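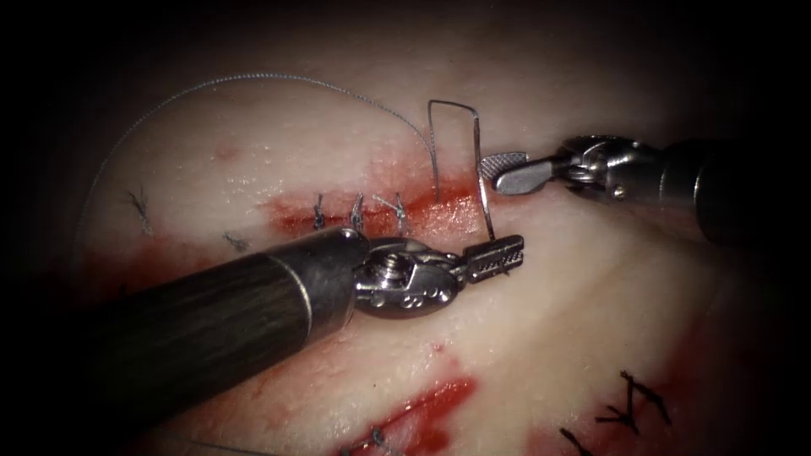 3. 機器の調達計画と費用の見積もり

3.1 計画の前提

本節では、縫合作業の自動化研究に用いる設備について、購入の順序と予算の考え方を述べる。対象とする作業は、組織パッド上の切開を二本の器具で縫い合わせ、糸を結ぶまでの一連の動作である。二本のアーム本体は、すでに学科の共通設備として登録されているため、今回の計画には含めていない。検討の対象は、消耗品、器具の先端部、カメラ、および保守契約の四項目である。

計画の初案はHedvig BrekkeとTharushi Begumが作成し、2020年8月30日(日曜日)にその時点の見積書を締め切った。その後に届いた価格の変更は、次年度の計画で扱うことにした。以下の金額はすべてユーロで示し、税を含まない。

3.2 消耗品

初案では、消耗品の費用を小さく見積もりすぎていた。我々は最初、組織パッドを一枚ずつ交換する費用だけを考え、針と糸の費用を雑費に入れていた。しかし、縫合の研究では一回の試行ごとに糸が短くなり、結び目を作るたびに両端を切る必要がある。糸の消費量は縫い目の数だけで決まるものではなく、結ぶ前に引き出しておく糸の長さにも強く依存する。図3に示すように、結び目を形成する途中では、糸の一部が組織の上で大きな輪になる。この余裕を短くすれば糸は節約できるが、器具の動作範囲が狭くなり、データとしての価値が下がるおそれがある。そこで、糸の節約を目的とした手順の変更は行わないことに決め、その代わりに糸の予算を独立した項目とした。
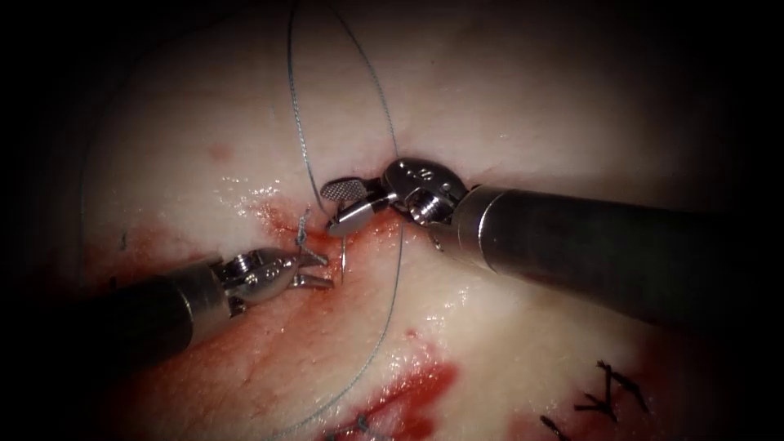 図3 結紮中の二本の器具と縫合糸。左の把持器の先端付近に、糸の小さなからまりが見られる。

組織パッドについては、CidleyとPongsiriの二社から見積もりを取った。Cidleyは年間の一括契約のみを扱い、金額は2,899ユーロであった。Pongsiriは必要な時に注文することができ、同じ枚数に換算した場合の単価はCidleyより高い。ただし、保管できる期間に制限があるため、一括で購入したパッドをすべて使い切れるかどうかは、実験の進み方によって変わる。我々は、前半の期間をPongsiriからの都度購入とし、使用量が安定した後に一括契約へ移る案を採用した。この案は総額では必ずしも最小にならないが、期限切れによる廃棄を避けやすい。

なお、一枚のパッドに複数の切開を設けることで、枚数を減らすことができる。この方法は費用の面では有利である。一方、以前の縫い目が近くに残るので、新しい糸が古い糸の端に触れる可能性がある。画像認識の評価においても、背景に縫い目がある条件とない条件を分けて記録しなければならない。このため、予算の計算では、切開を一つだけ設けるパッドの枚数を別に確保した。

3.3 器具の先端部

先端部は、アーム本体とは異なり、使用とともに性能が変化する部品として扱う必要がある。把持面には細かい網目状の加工があり、針や糸を保持する力はこの面の状態に影響される。Leopoldo Maldonadoは、把持面の摩耗を目視だけで判断することに反対し、交換の時期を使用回数によって決めることを提案した。本計画ではこの提案に従い、各先端部に使用記録表を付けることにした。表には日付、操作者、試行の番号を記入する。

先端部の供給元としてはOlelを選んだ。予備一本の価格は908ユーロであり、納期は14日である。納期がこの程度であれば多くの在庫を持つ必要はないが、

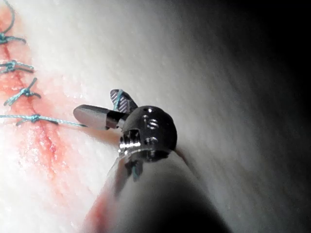 左右の先端部が同じ週に交換時期を迎えた場合には、作業が止まることになる。そのため、左右それぞれに予備を一本ずつ持ち、一本を使い始めた時点で次の一本を注文する方式とした。最初から多くの予備を購入する案も検討したが、型式の変更があった場合に使用できなくなる危険があるため、採用しなかった。

3.4 カメラと保守

作業空間を見る固定カメラに加え、器具の近くから撮影する小型カメラの予備も計画に含めた。小型カメラは器具とともに動くため、ケーブルの疲労が心配される。Citlali Esquivelの意見により、カメラ本体よりもケーブルと固定具を優先して購入することにした。カメラ全体の予算の上限は2,000ユーロとし、照明の改善もこの中で行う。照明については、組織の表面で光が反射しやすいという問題があり、明るい光源を買うだけでは解決にならない。光源の位置を調整できる支持具を先に購入し、その結果を見てから光源の追加を判断する。

保守契約はClunditzと結ぶ予定である。契約の内容には定期点検が含まれるが、先端部の交換は含まれない。Evaristo Manríquezは、点検の日程を実験の休止期間に合わせることを求めており、9月中に日程を確定する。

3.5 予算配分に関する考察

以上の検討から、我々は予算を「設備」と「消耗品」の二つに分ける従来の方法が、この種の研究には十分に適していないと考える。先端部は会計上では設備に分類されることが多いが、実際の使い方は消耗品に近い。この違いにより、年度の途中で先端部の費用が不足しても、消耗品の予算から移すことができないという問題が生じる。本計画では、申請の段階で先端部を第三の区分として記載し、使用記録表を根拠資料として添付した。

人件費については本節では扱わないが、パッドの準備と片付けに必要な時間は、試行の数を決めるうえで無視できない。これについては次節の実験日程の中で述べる。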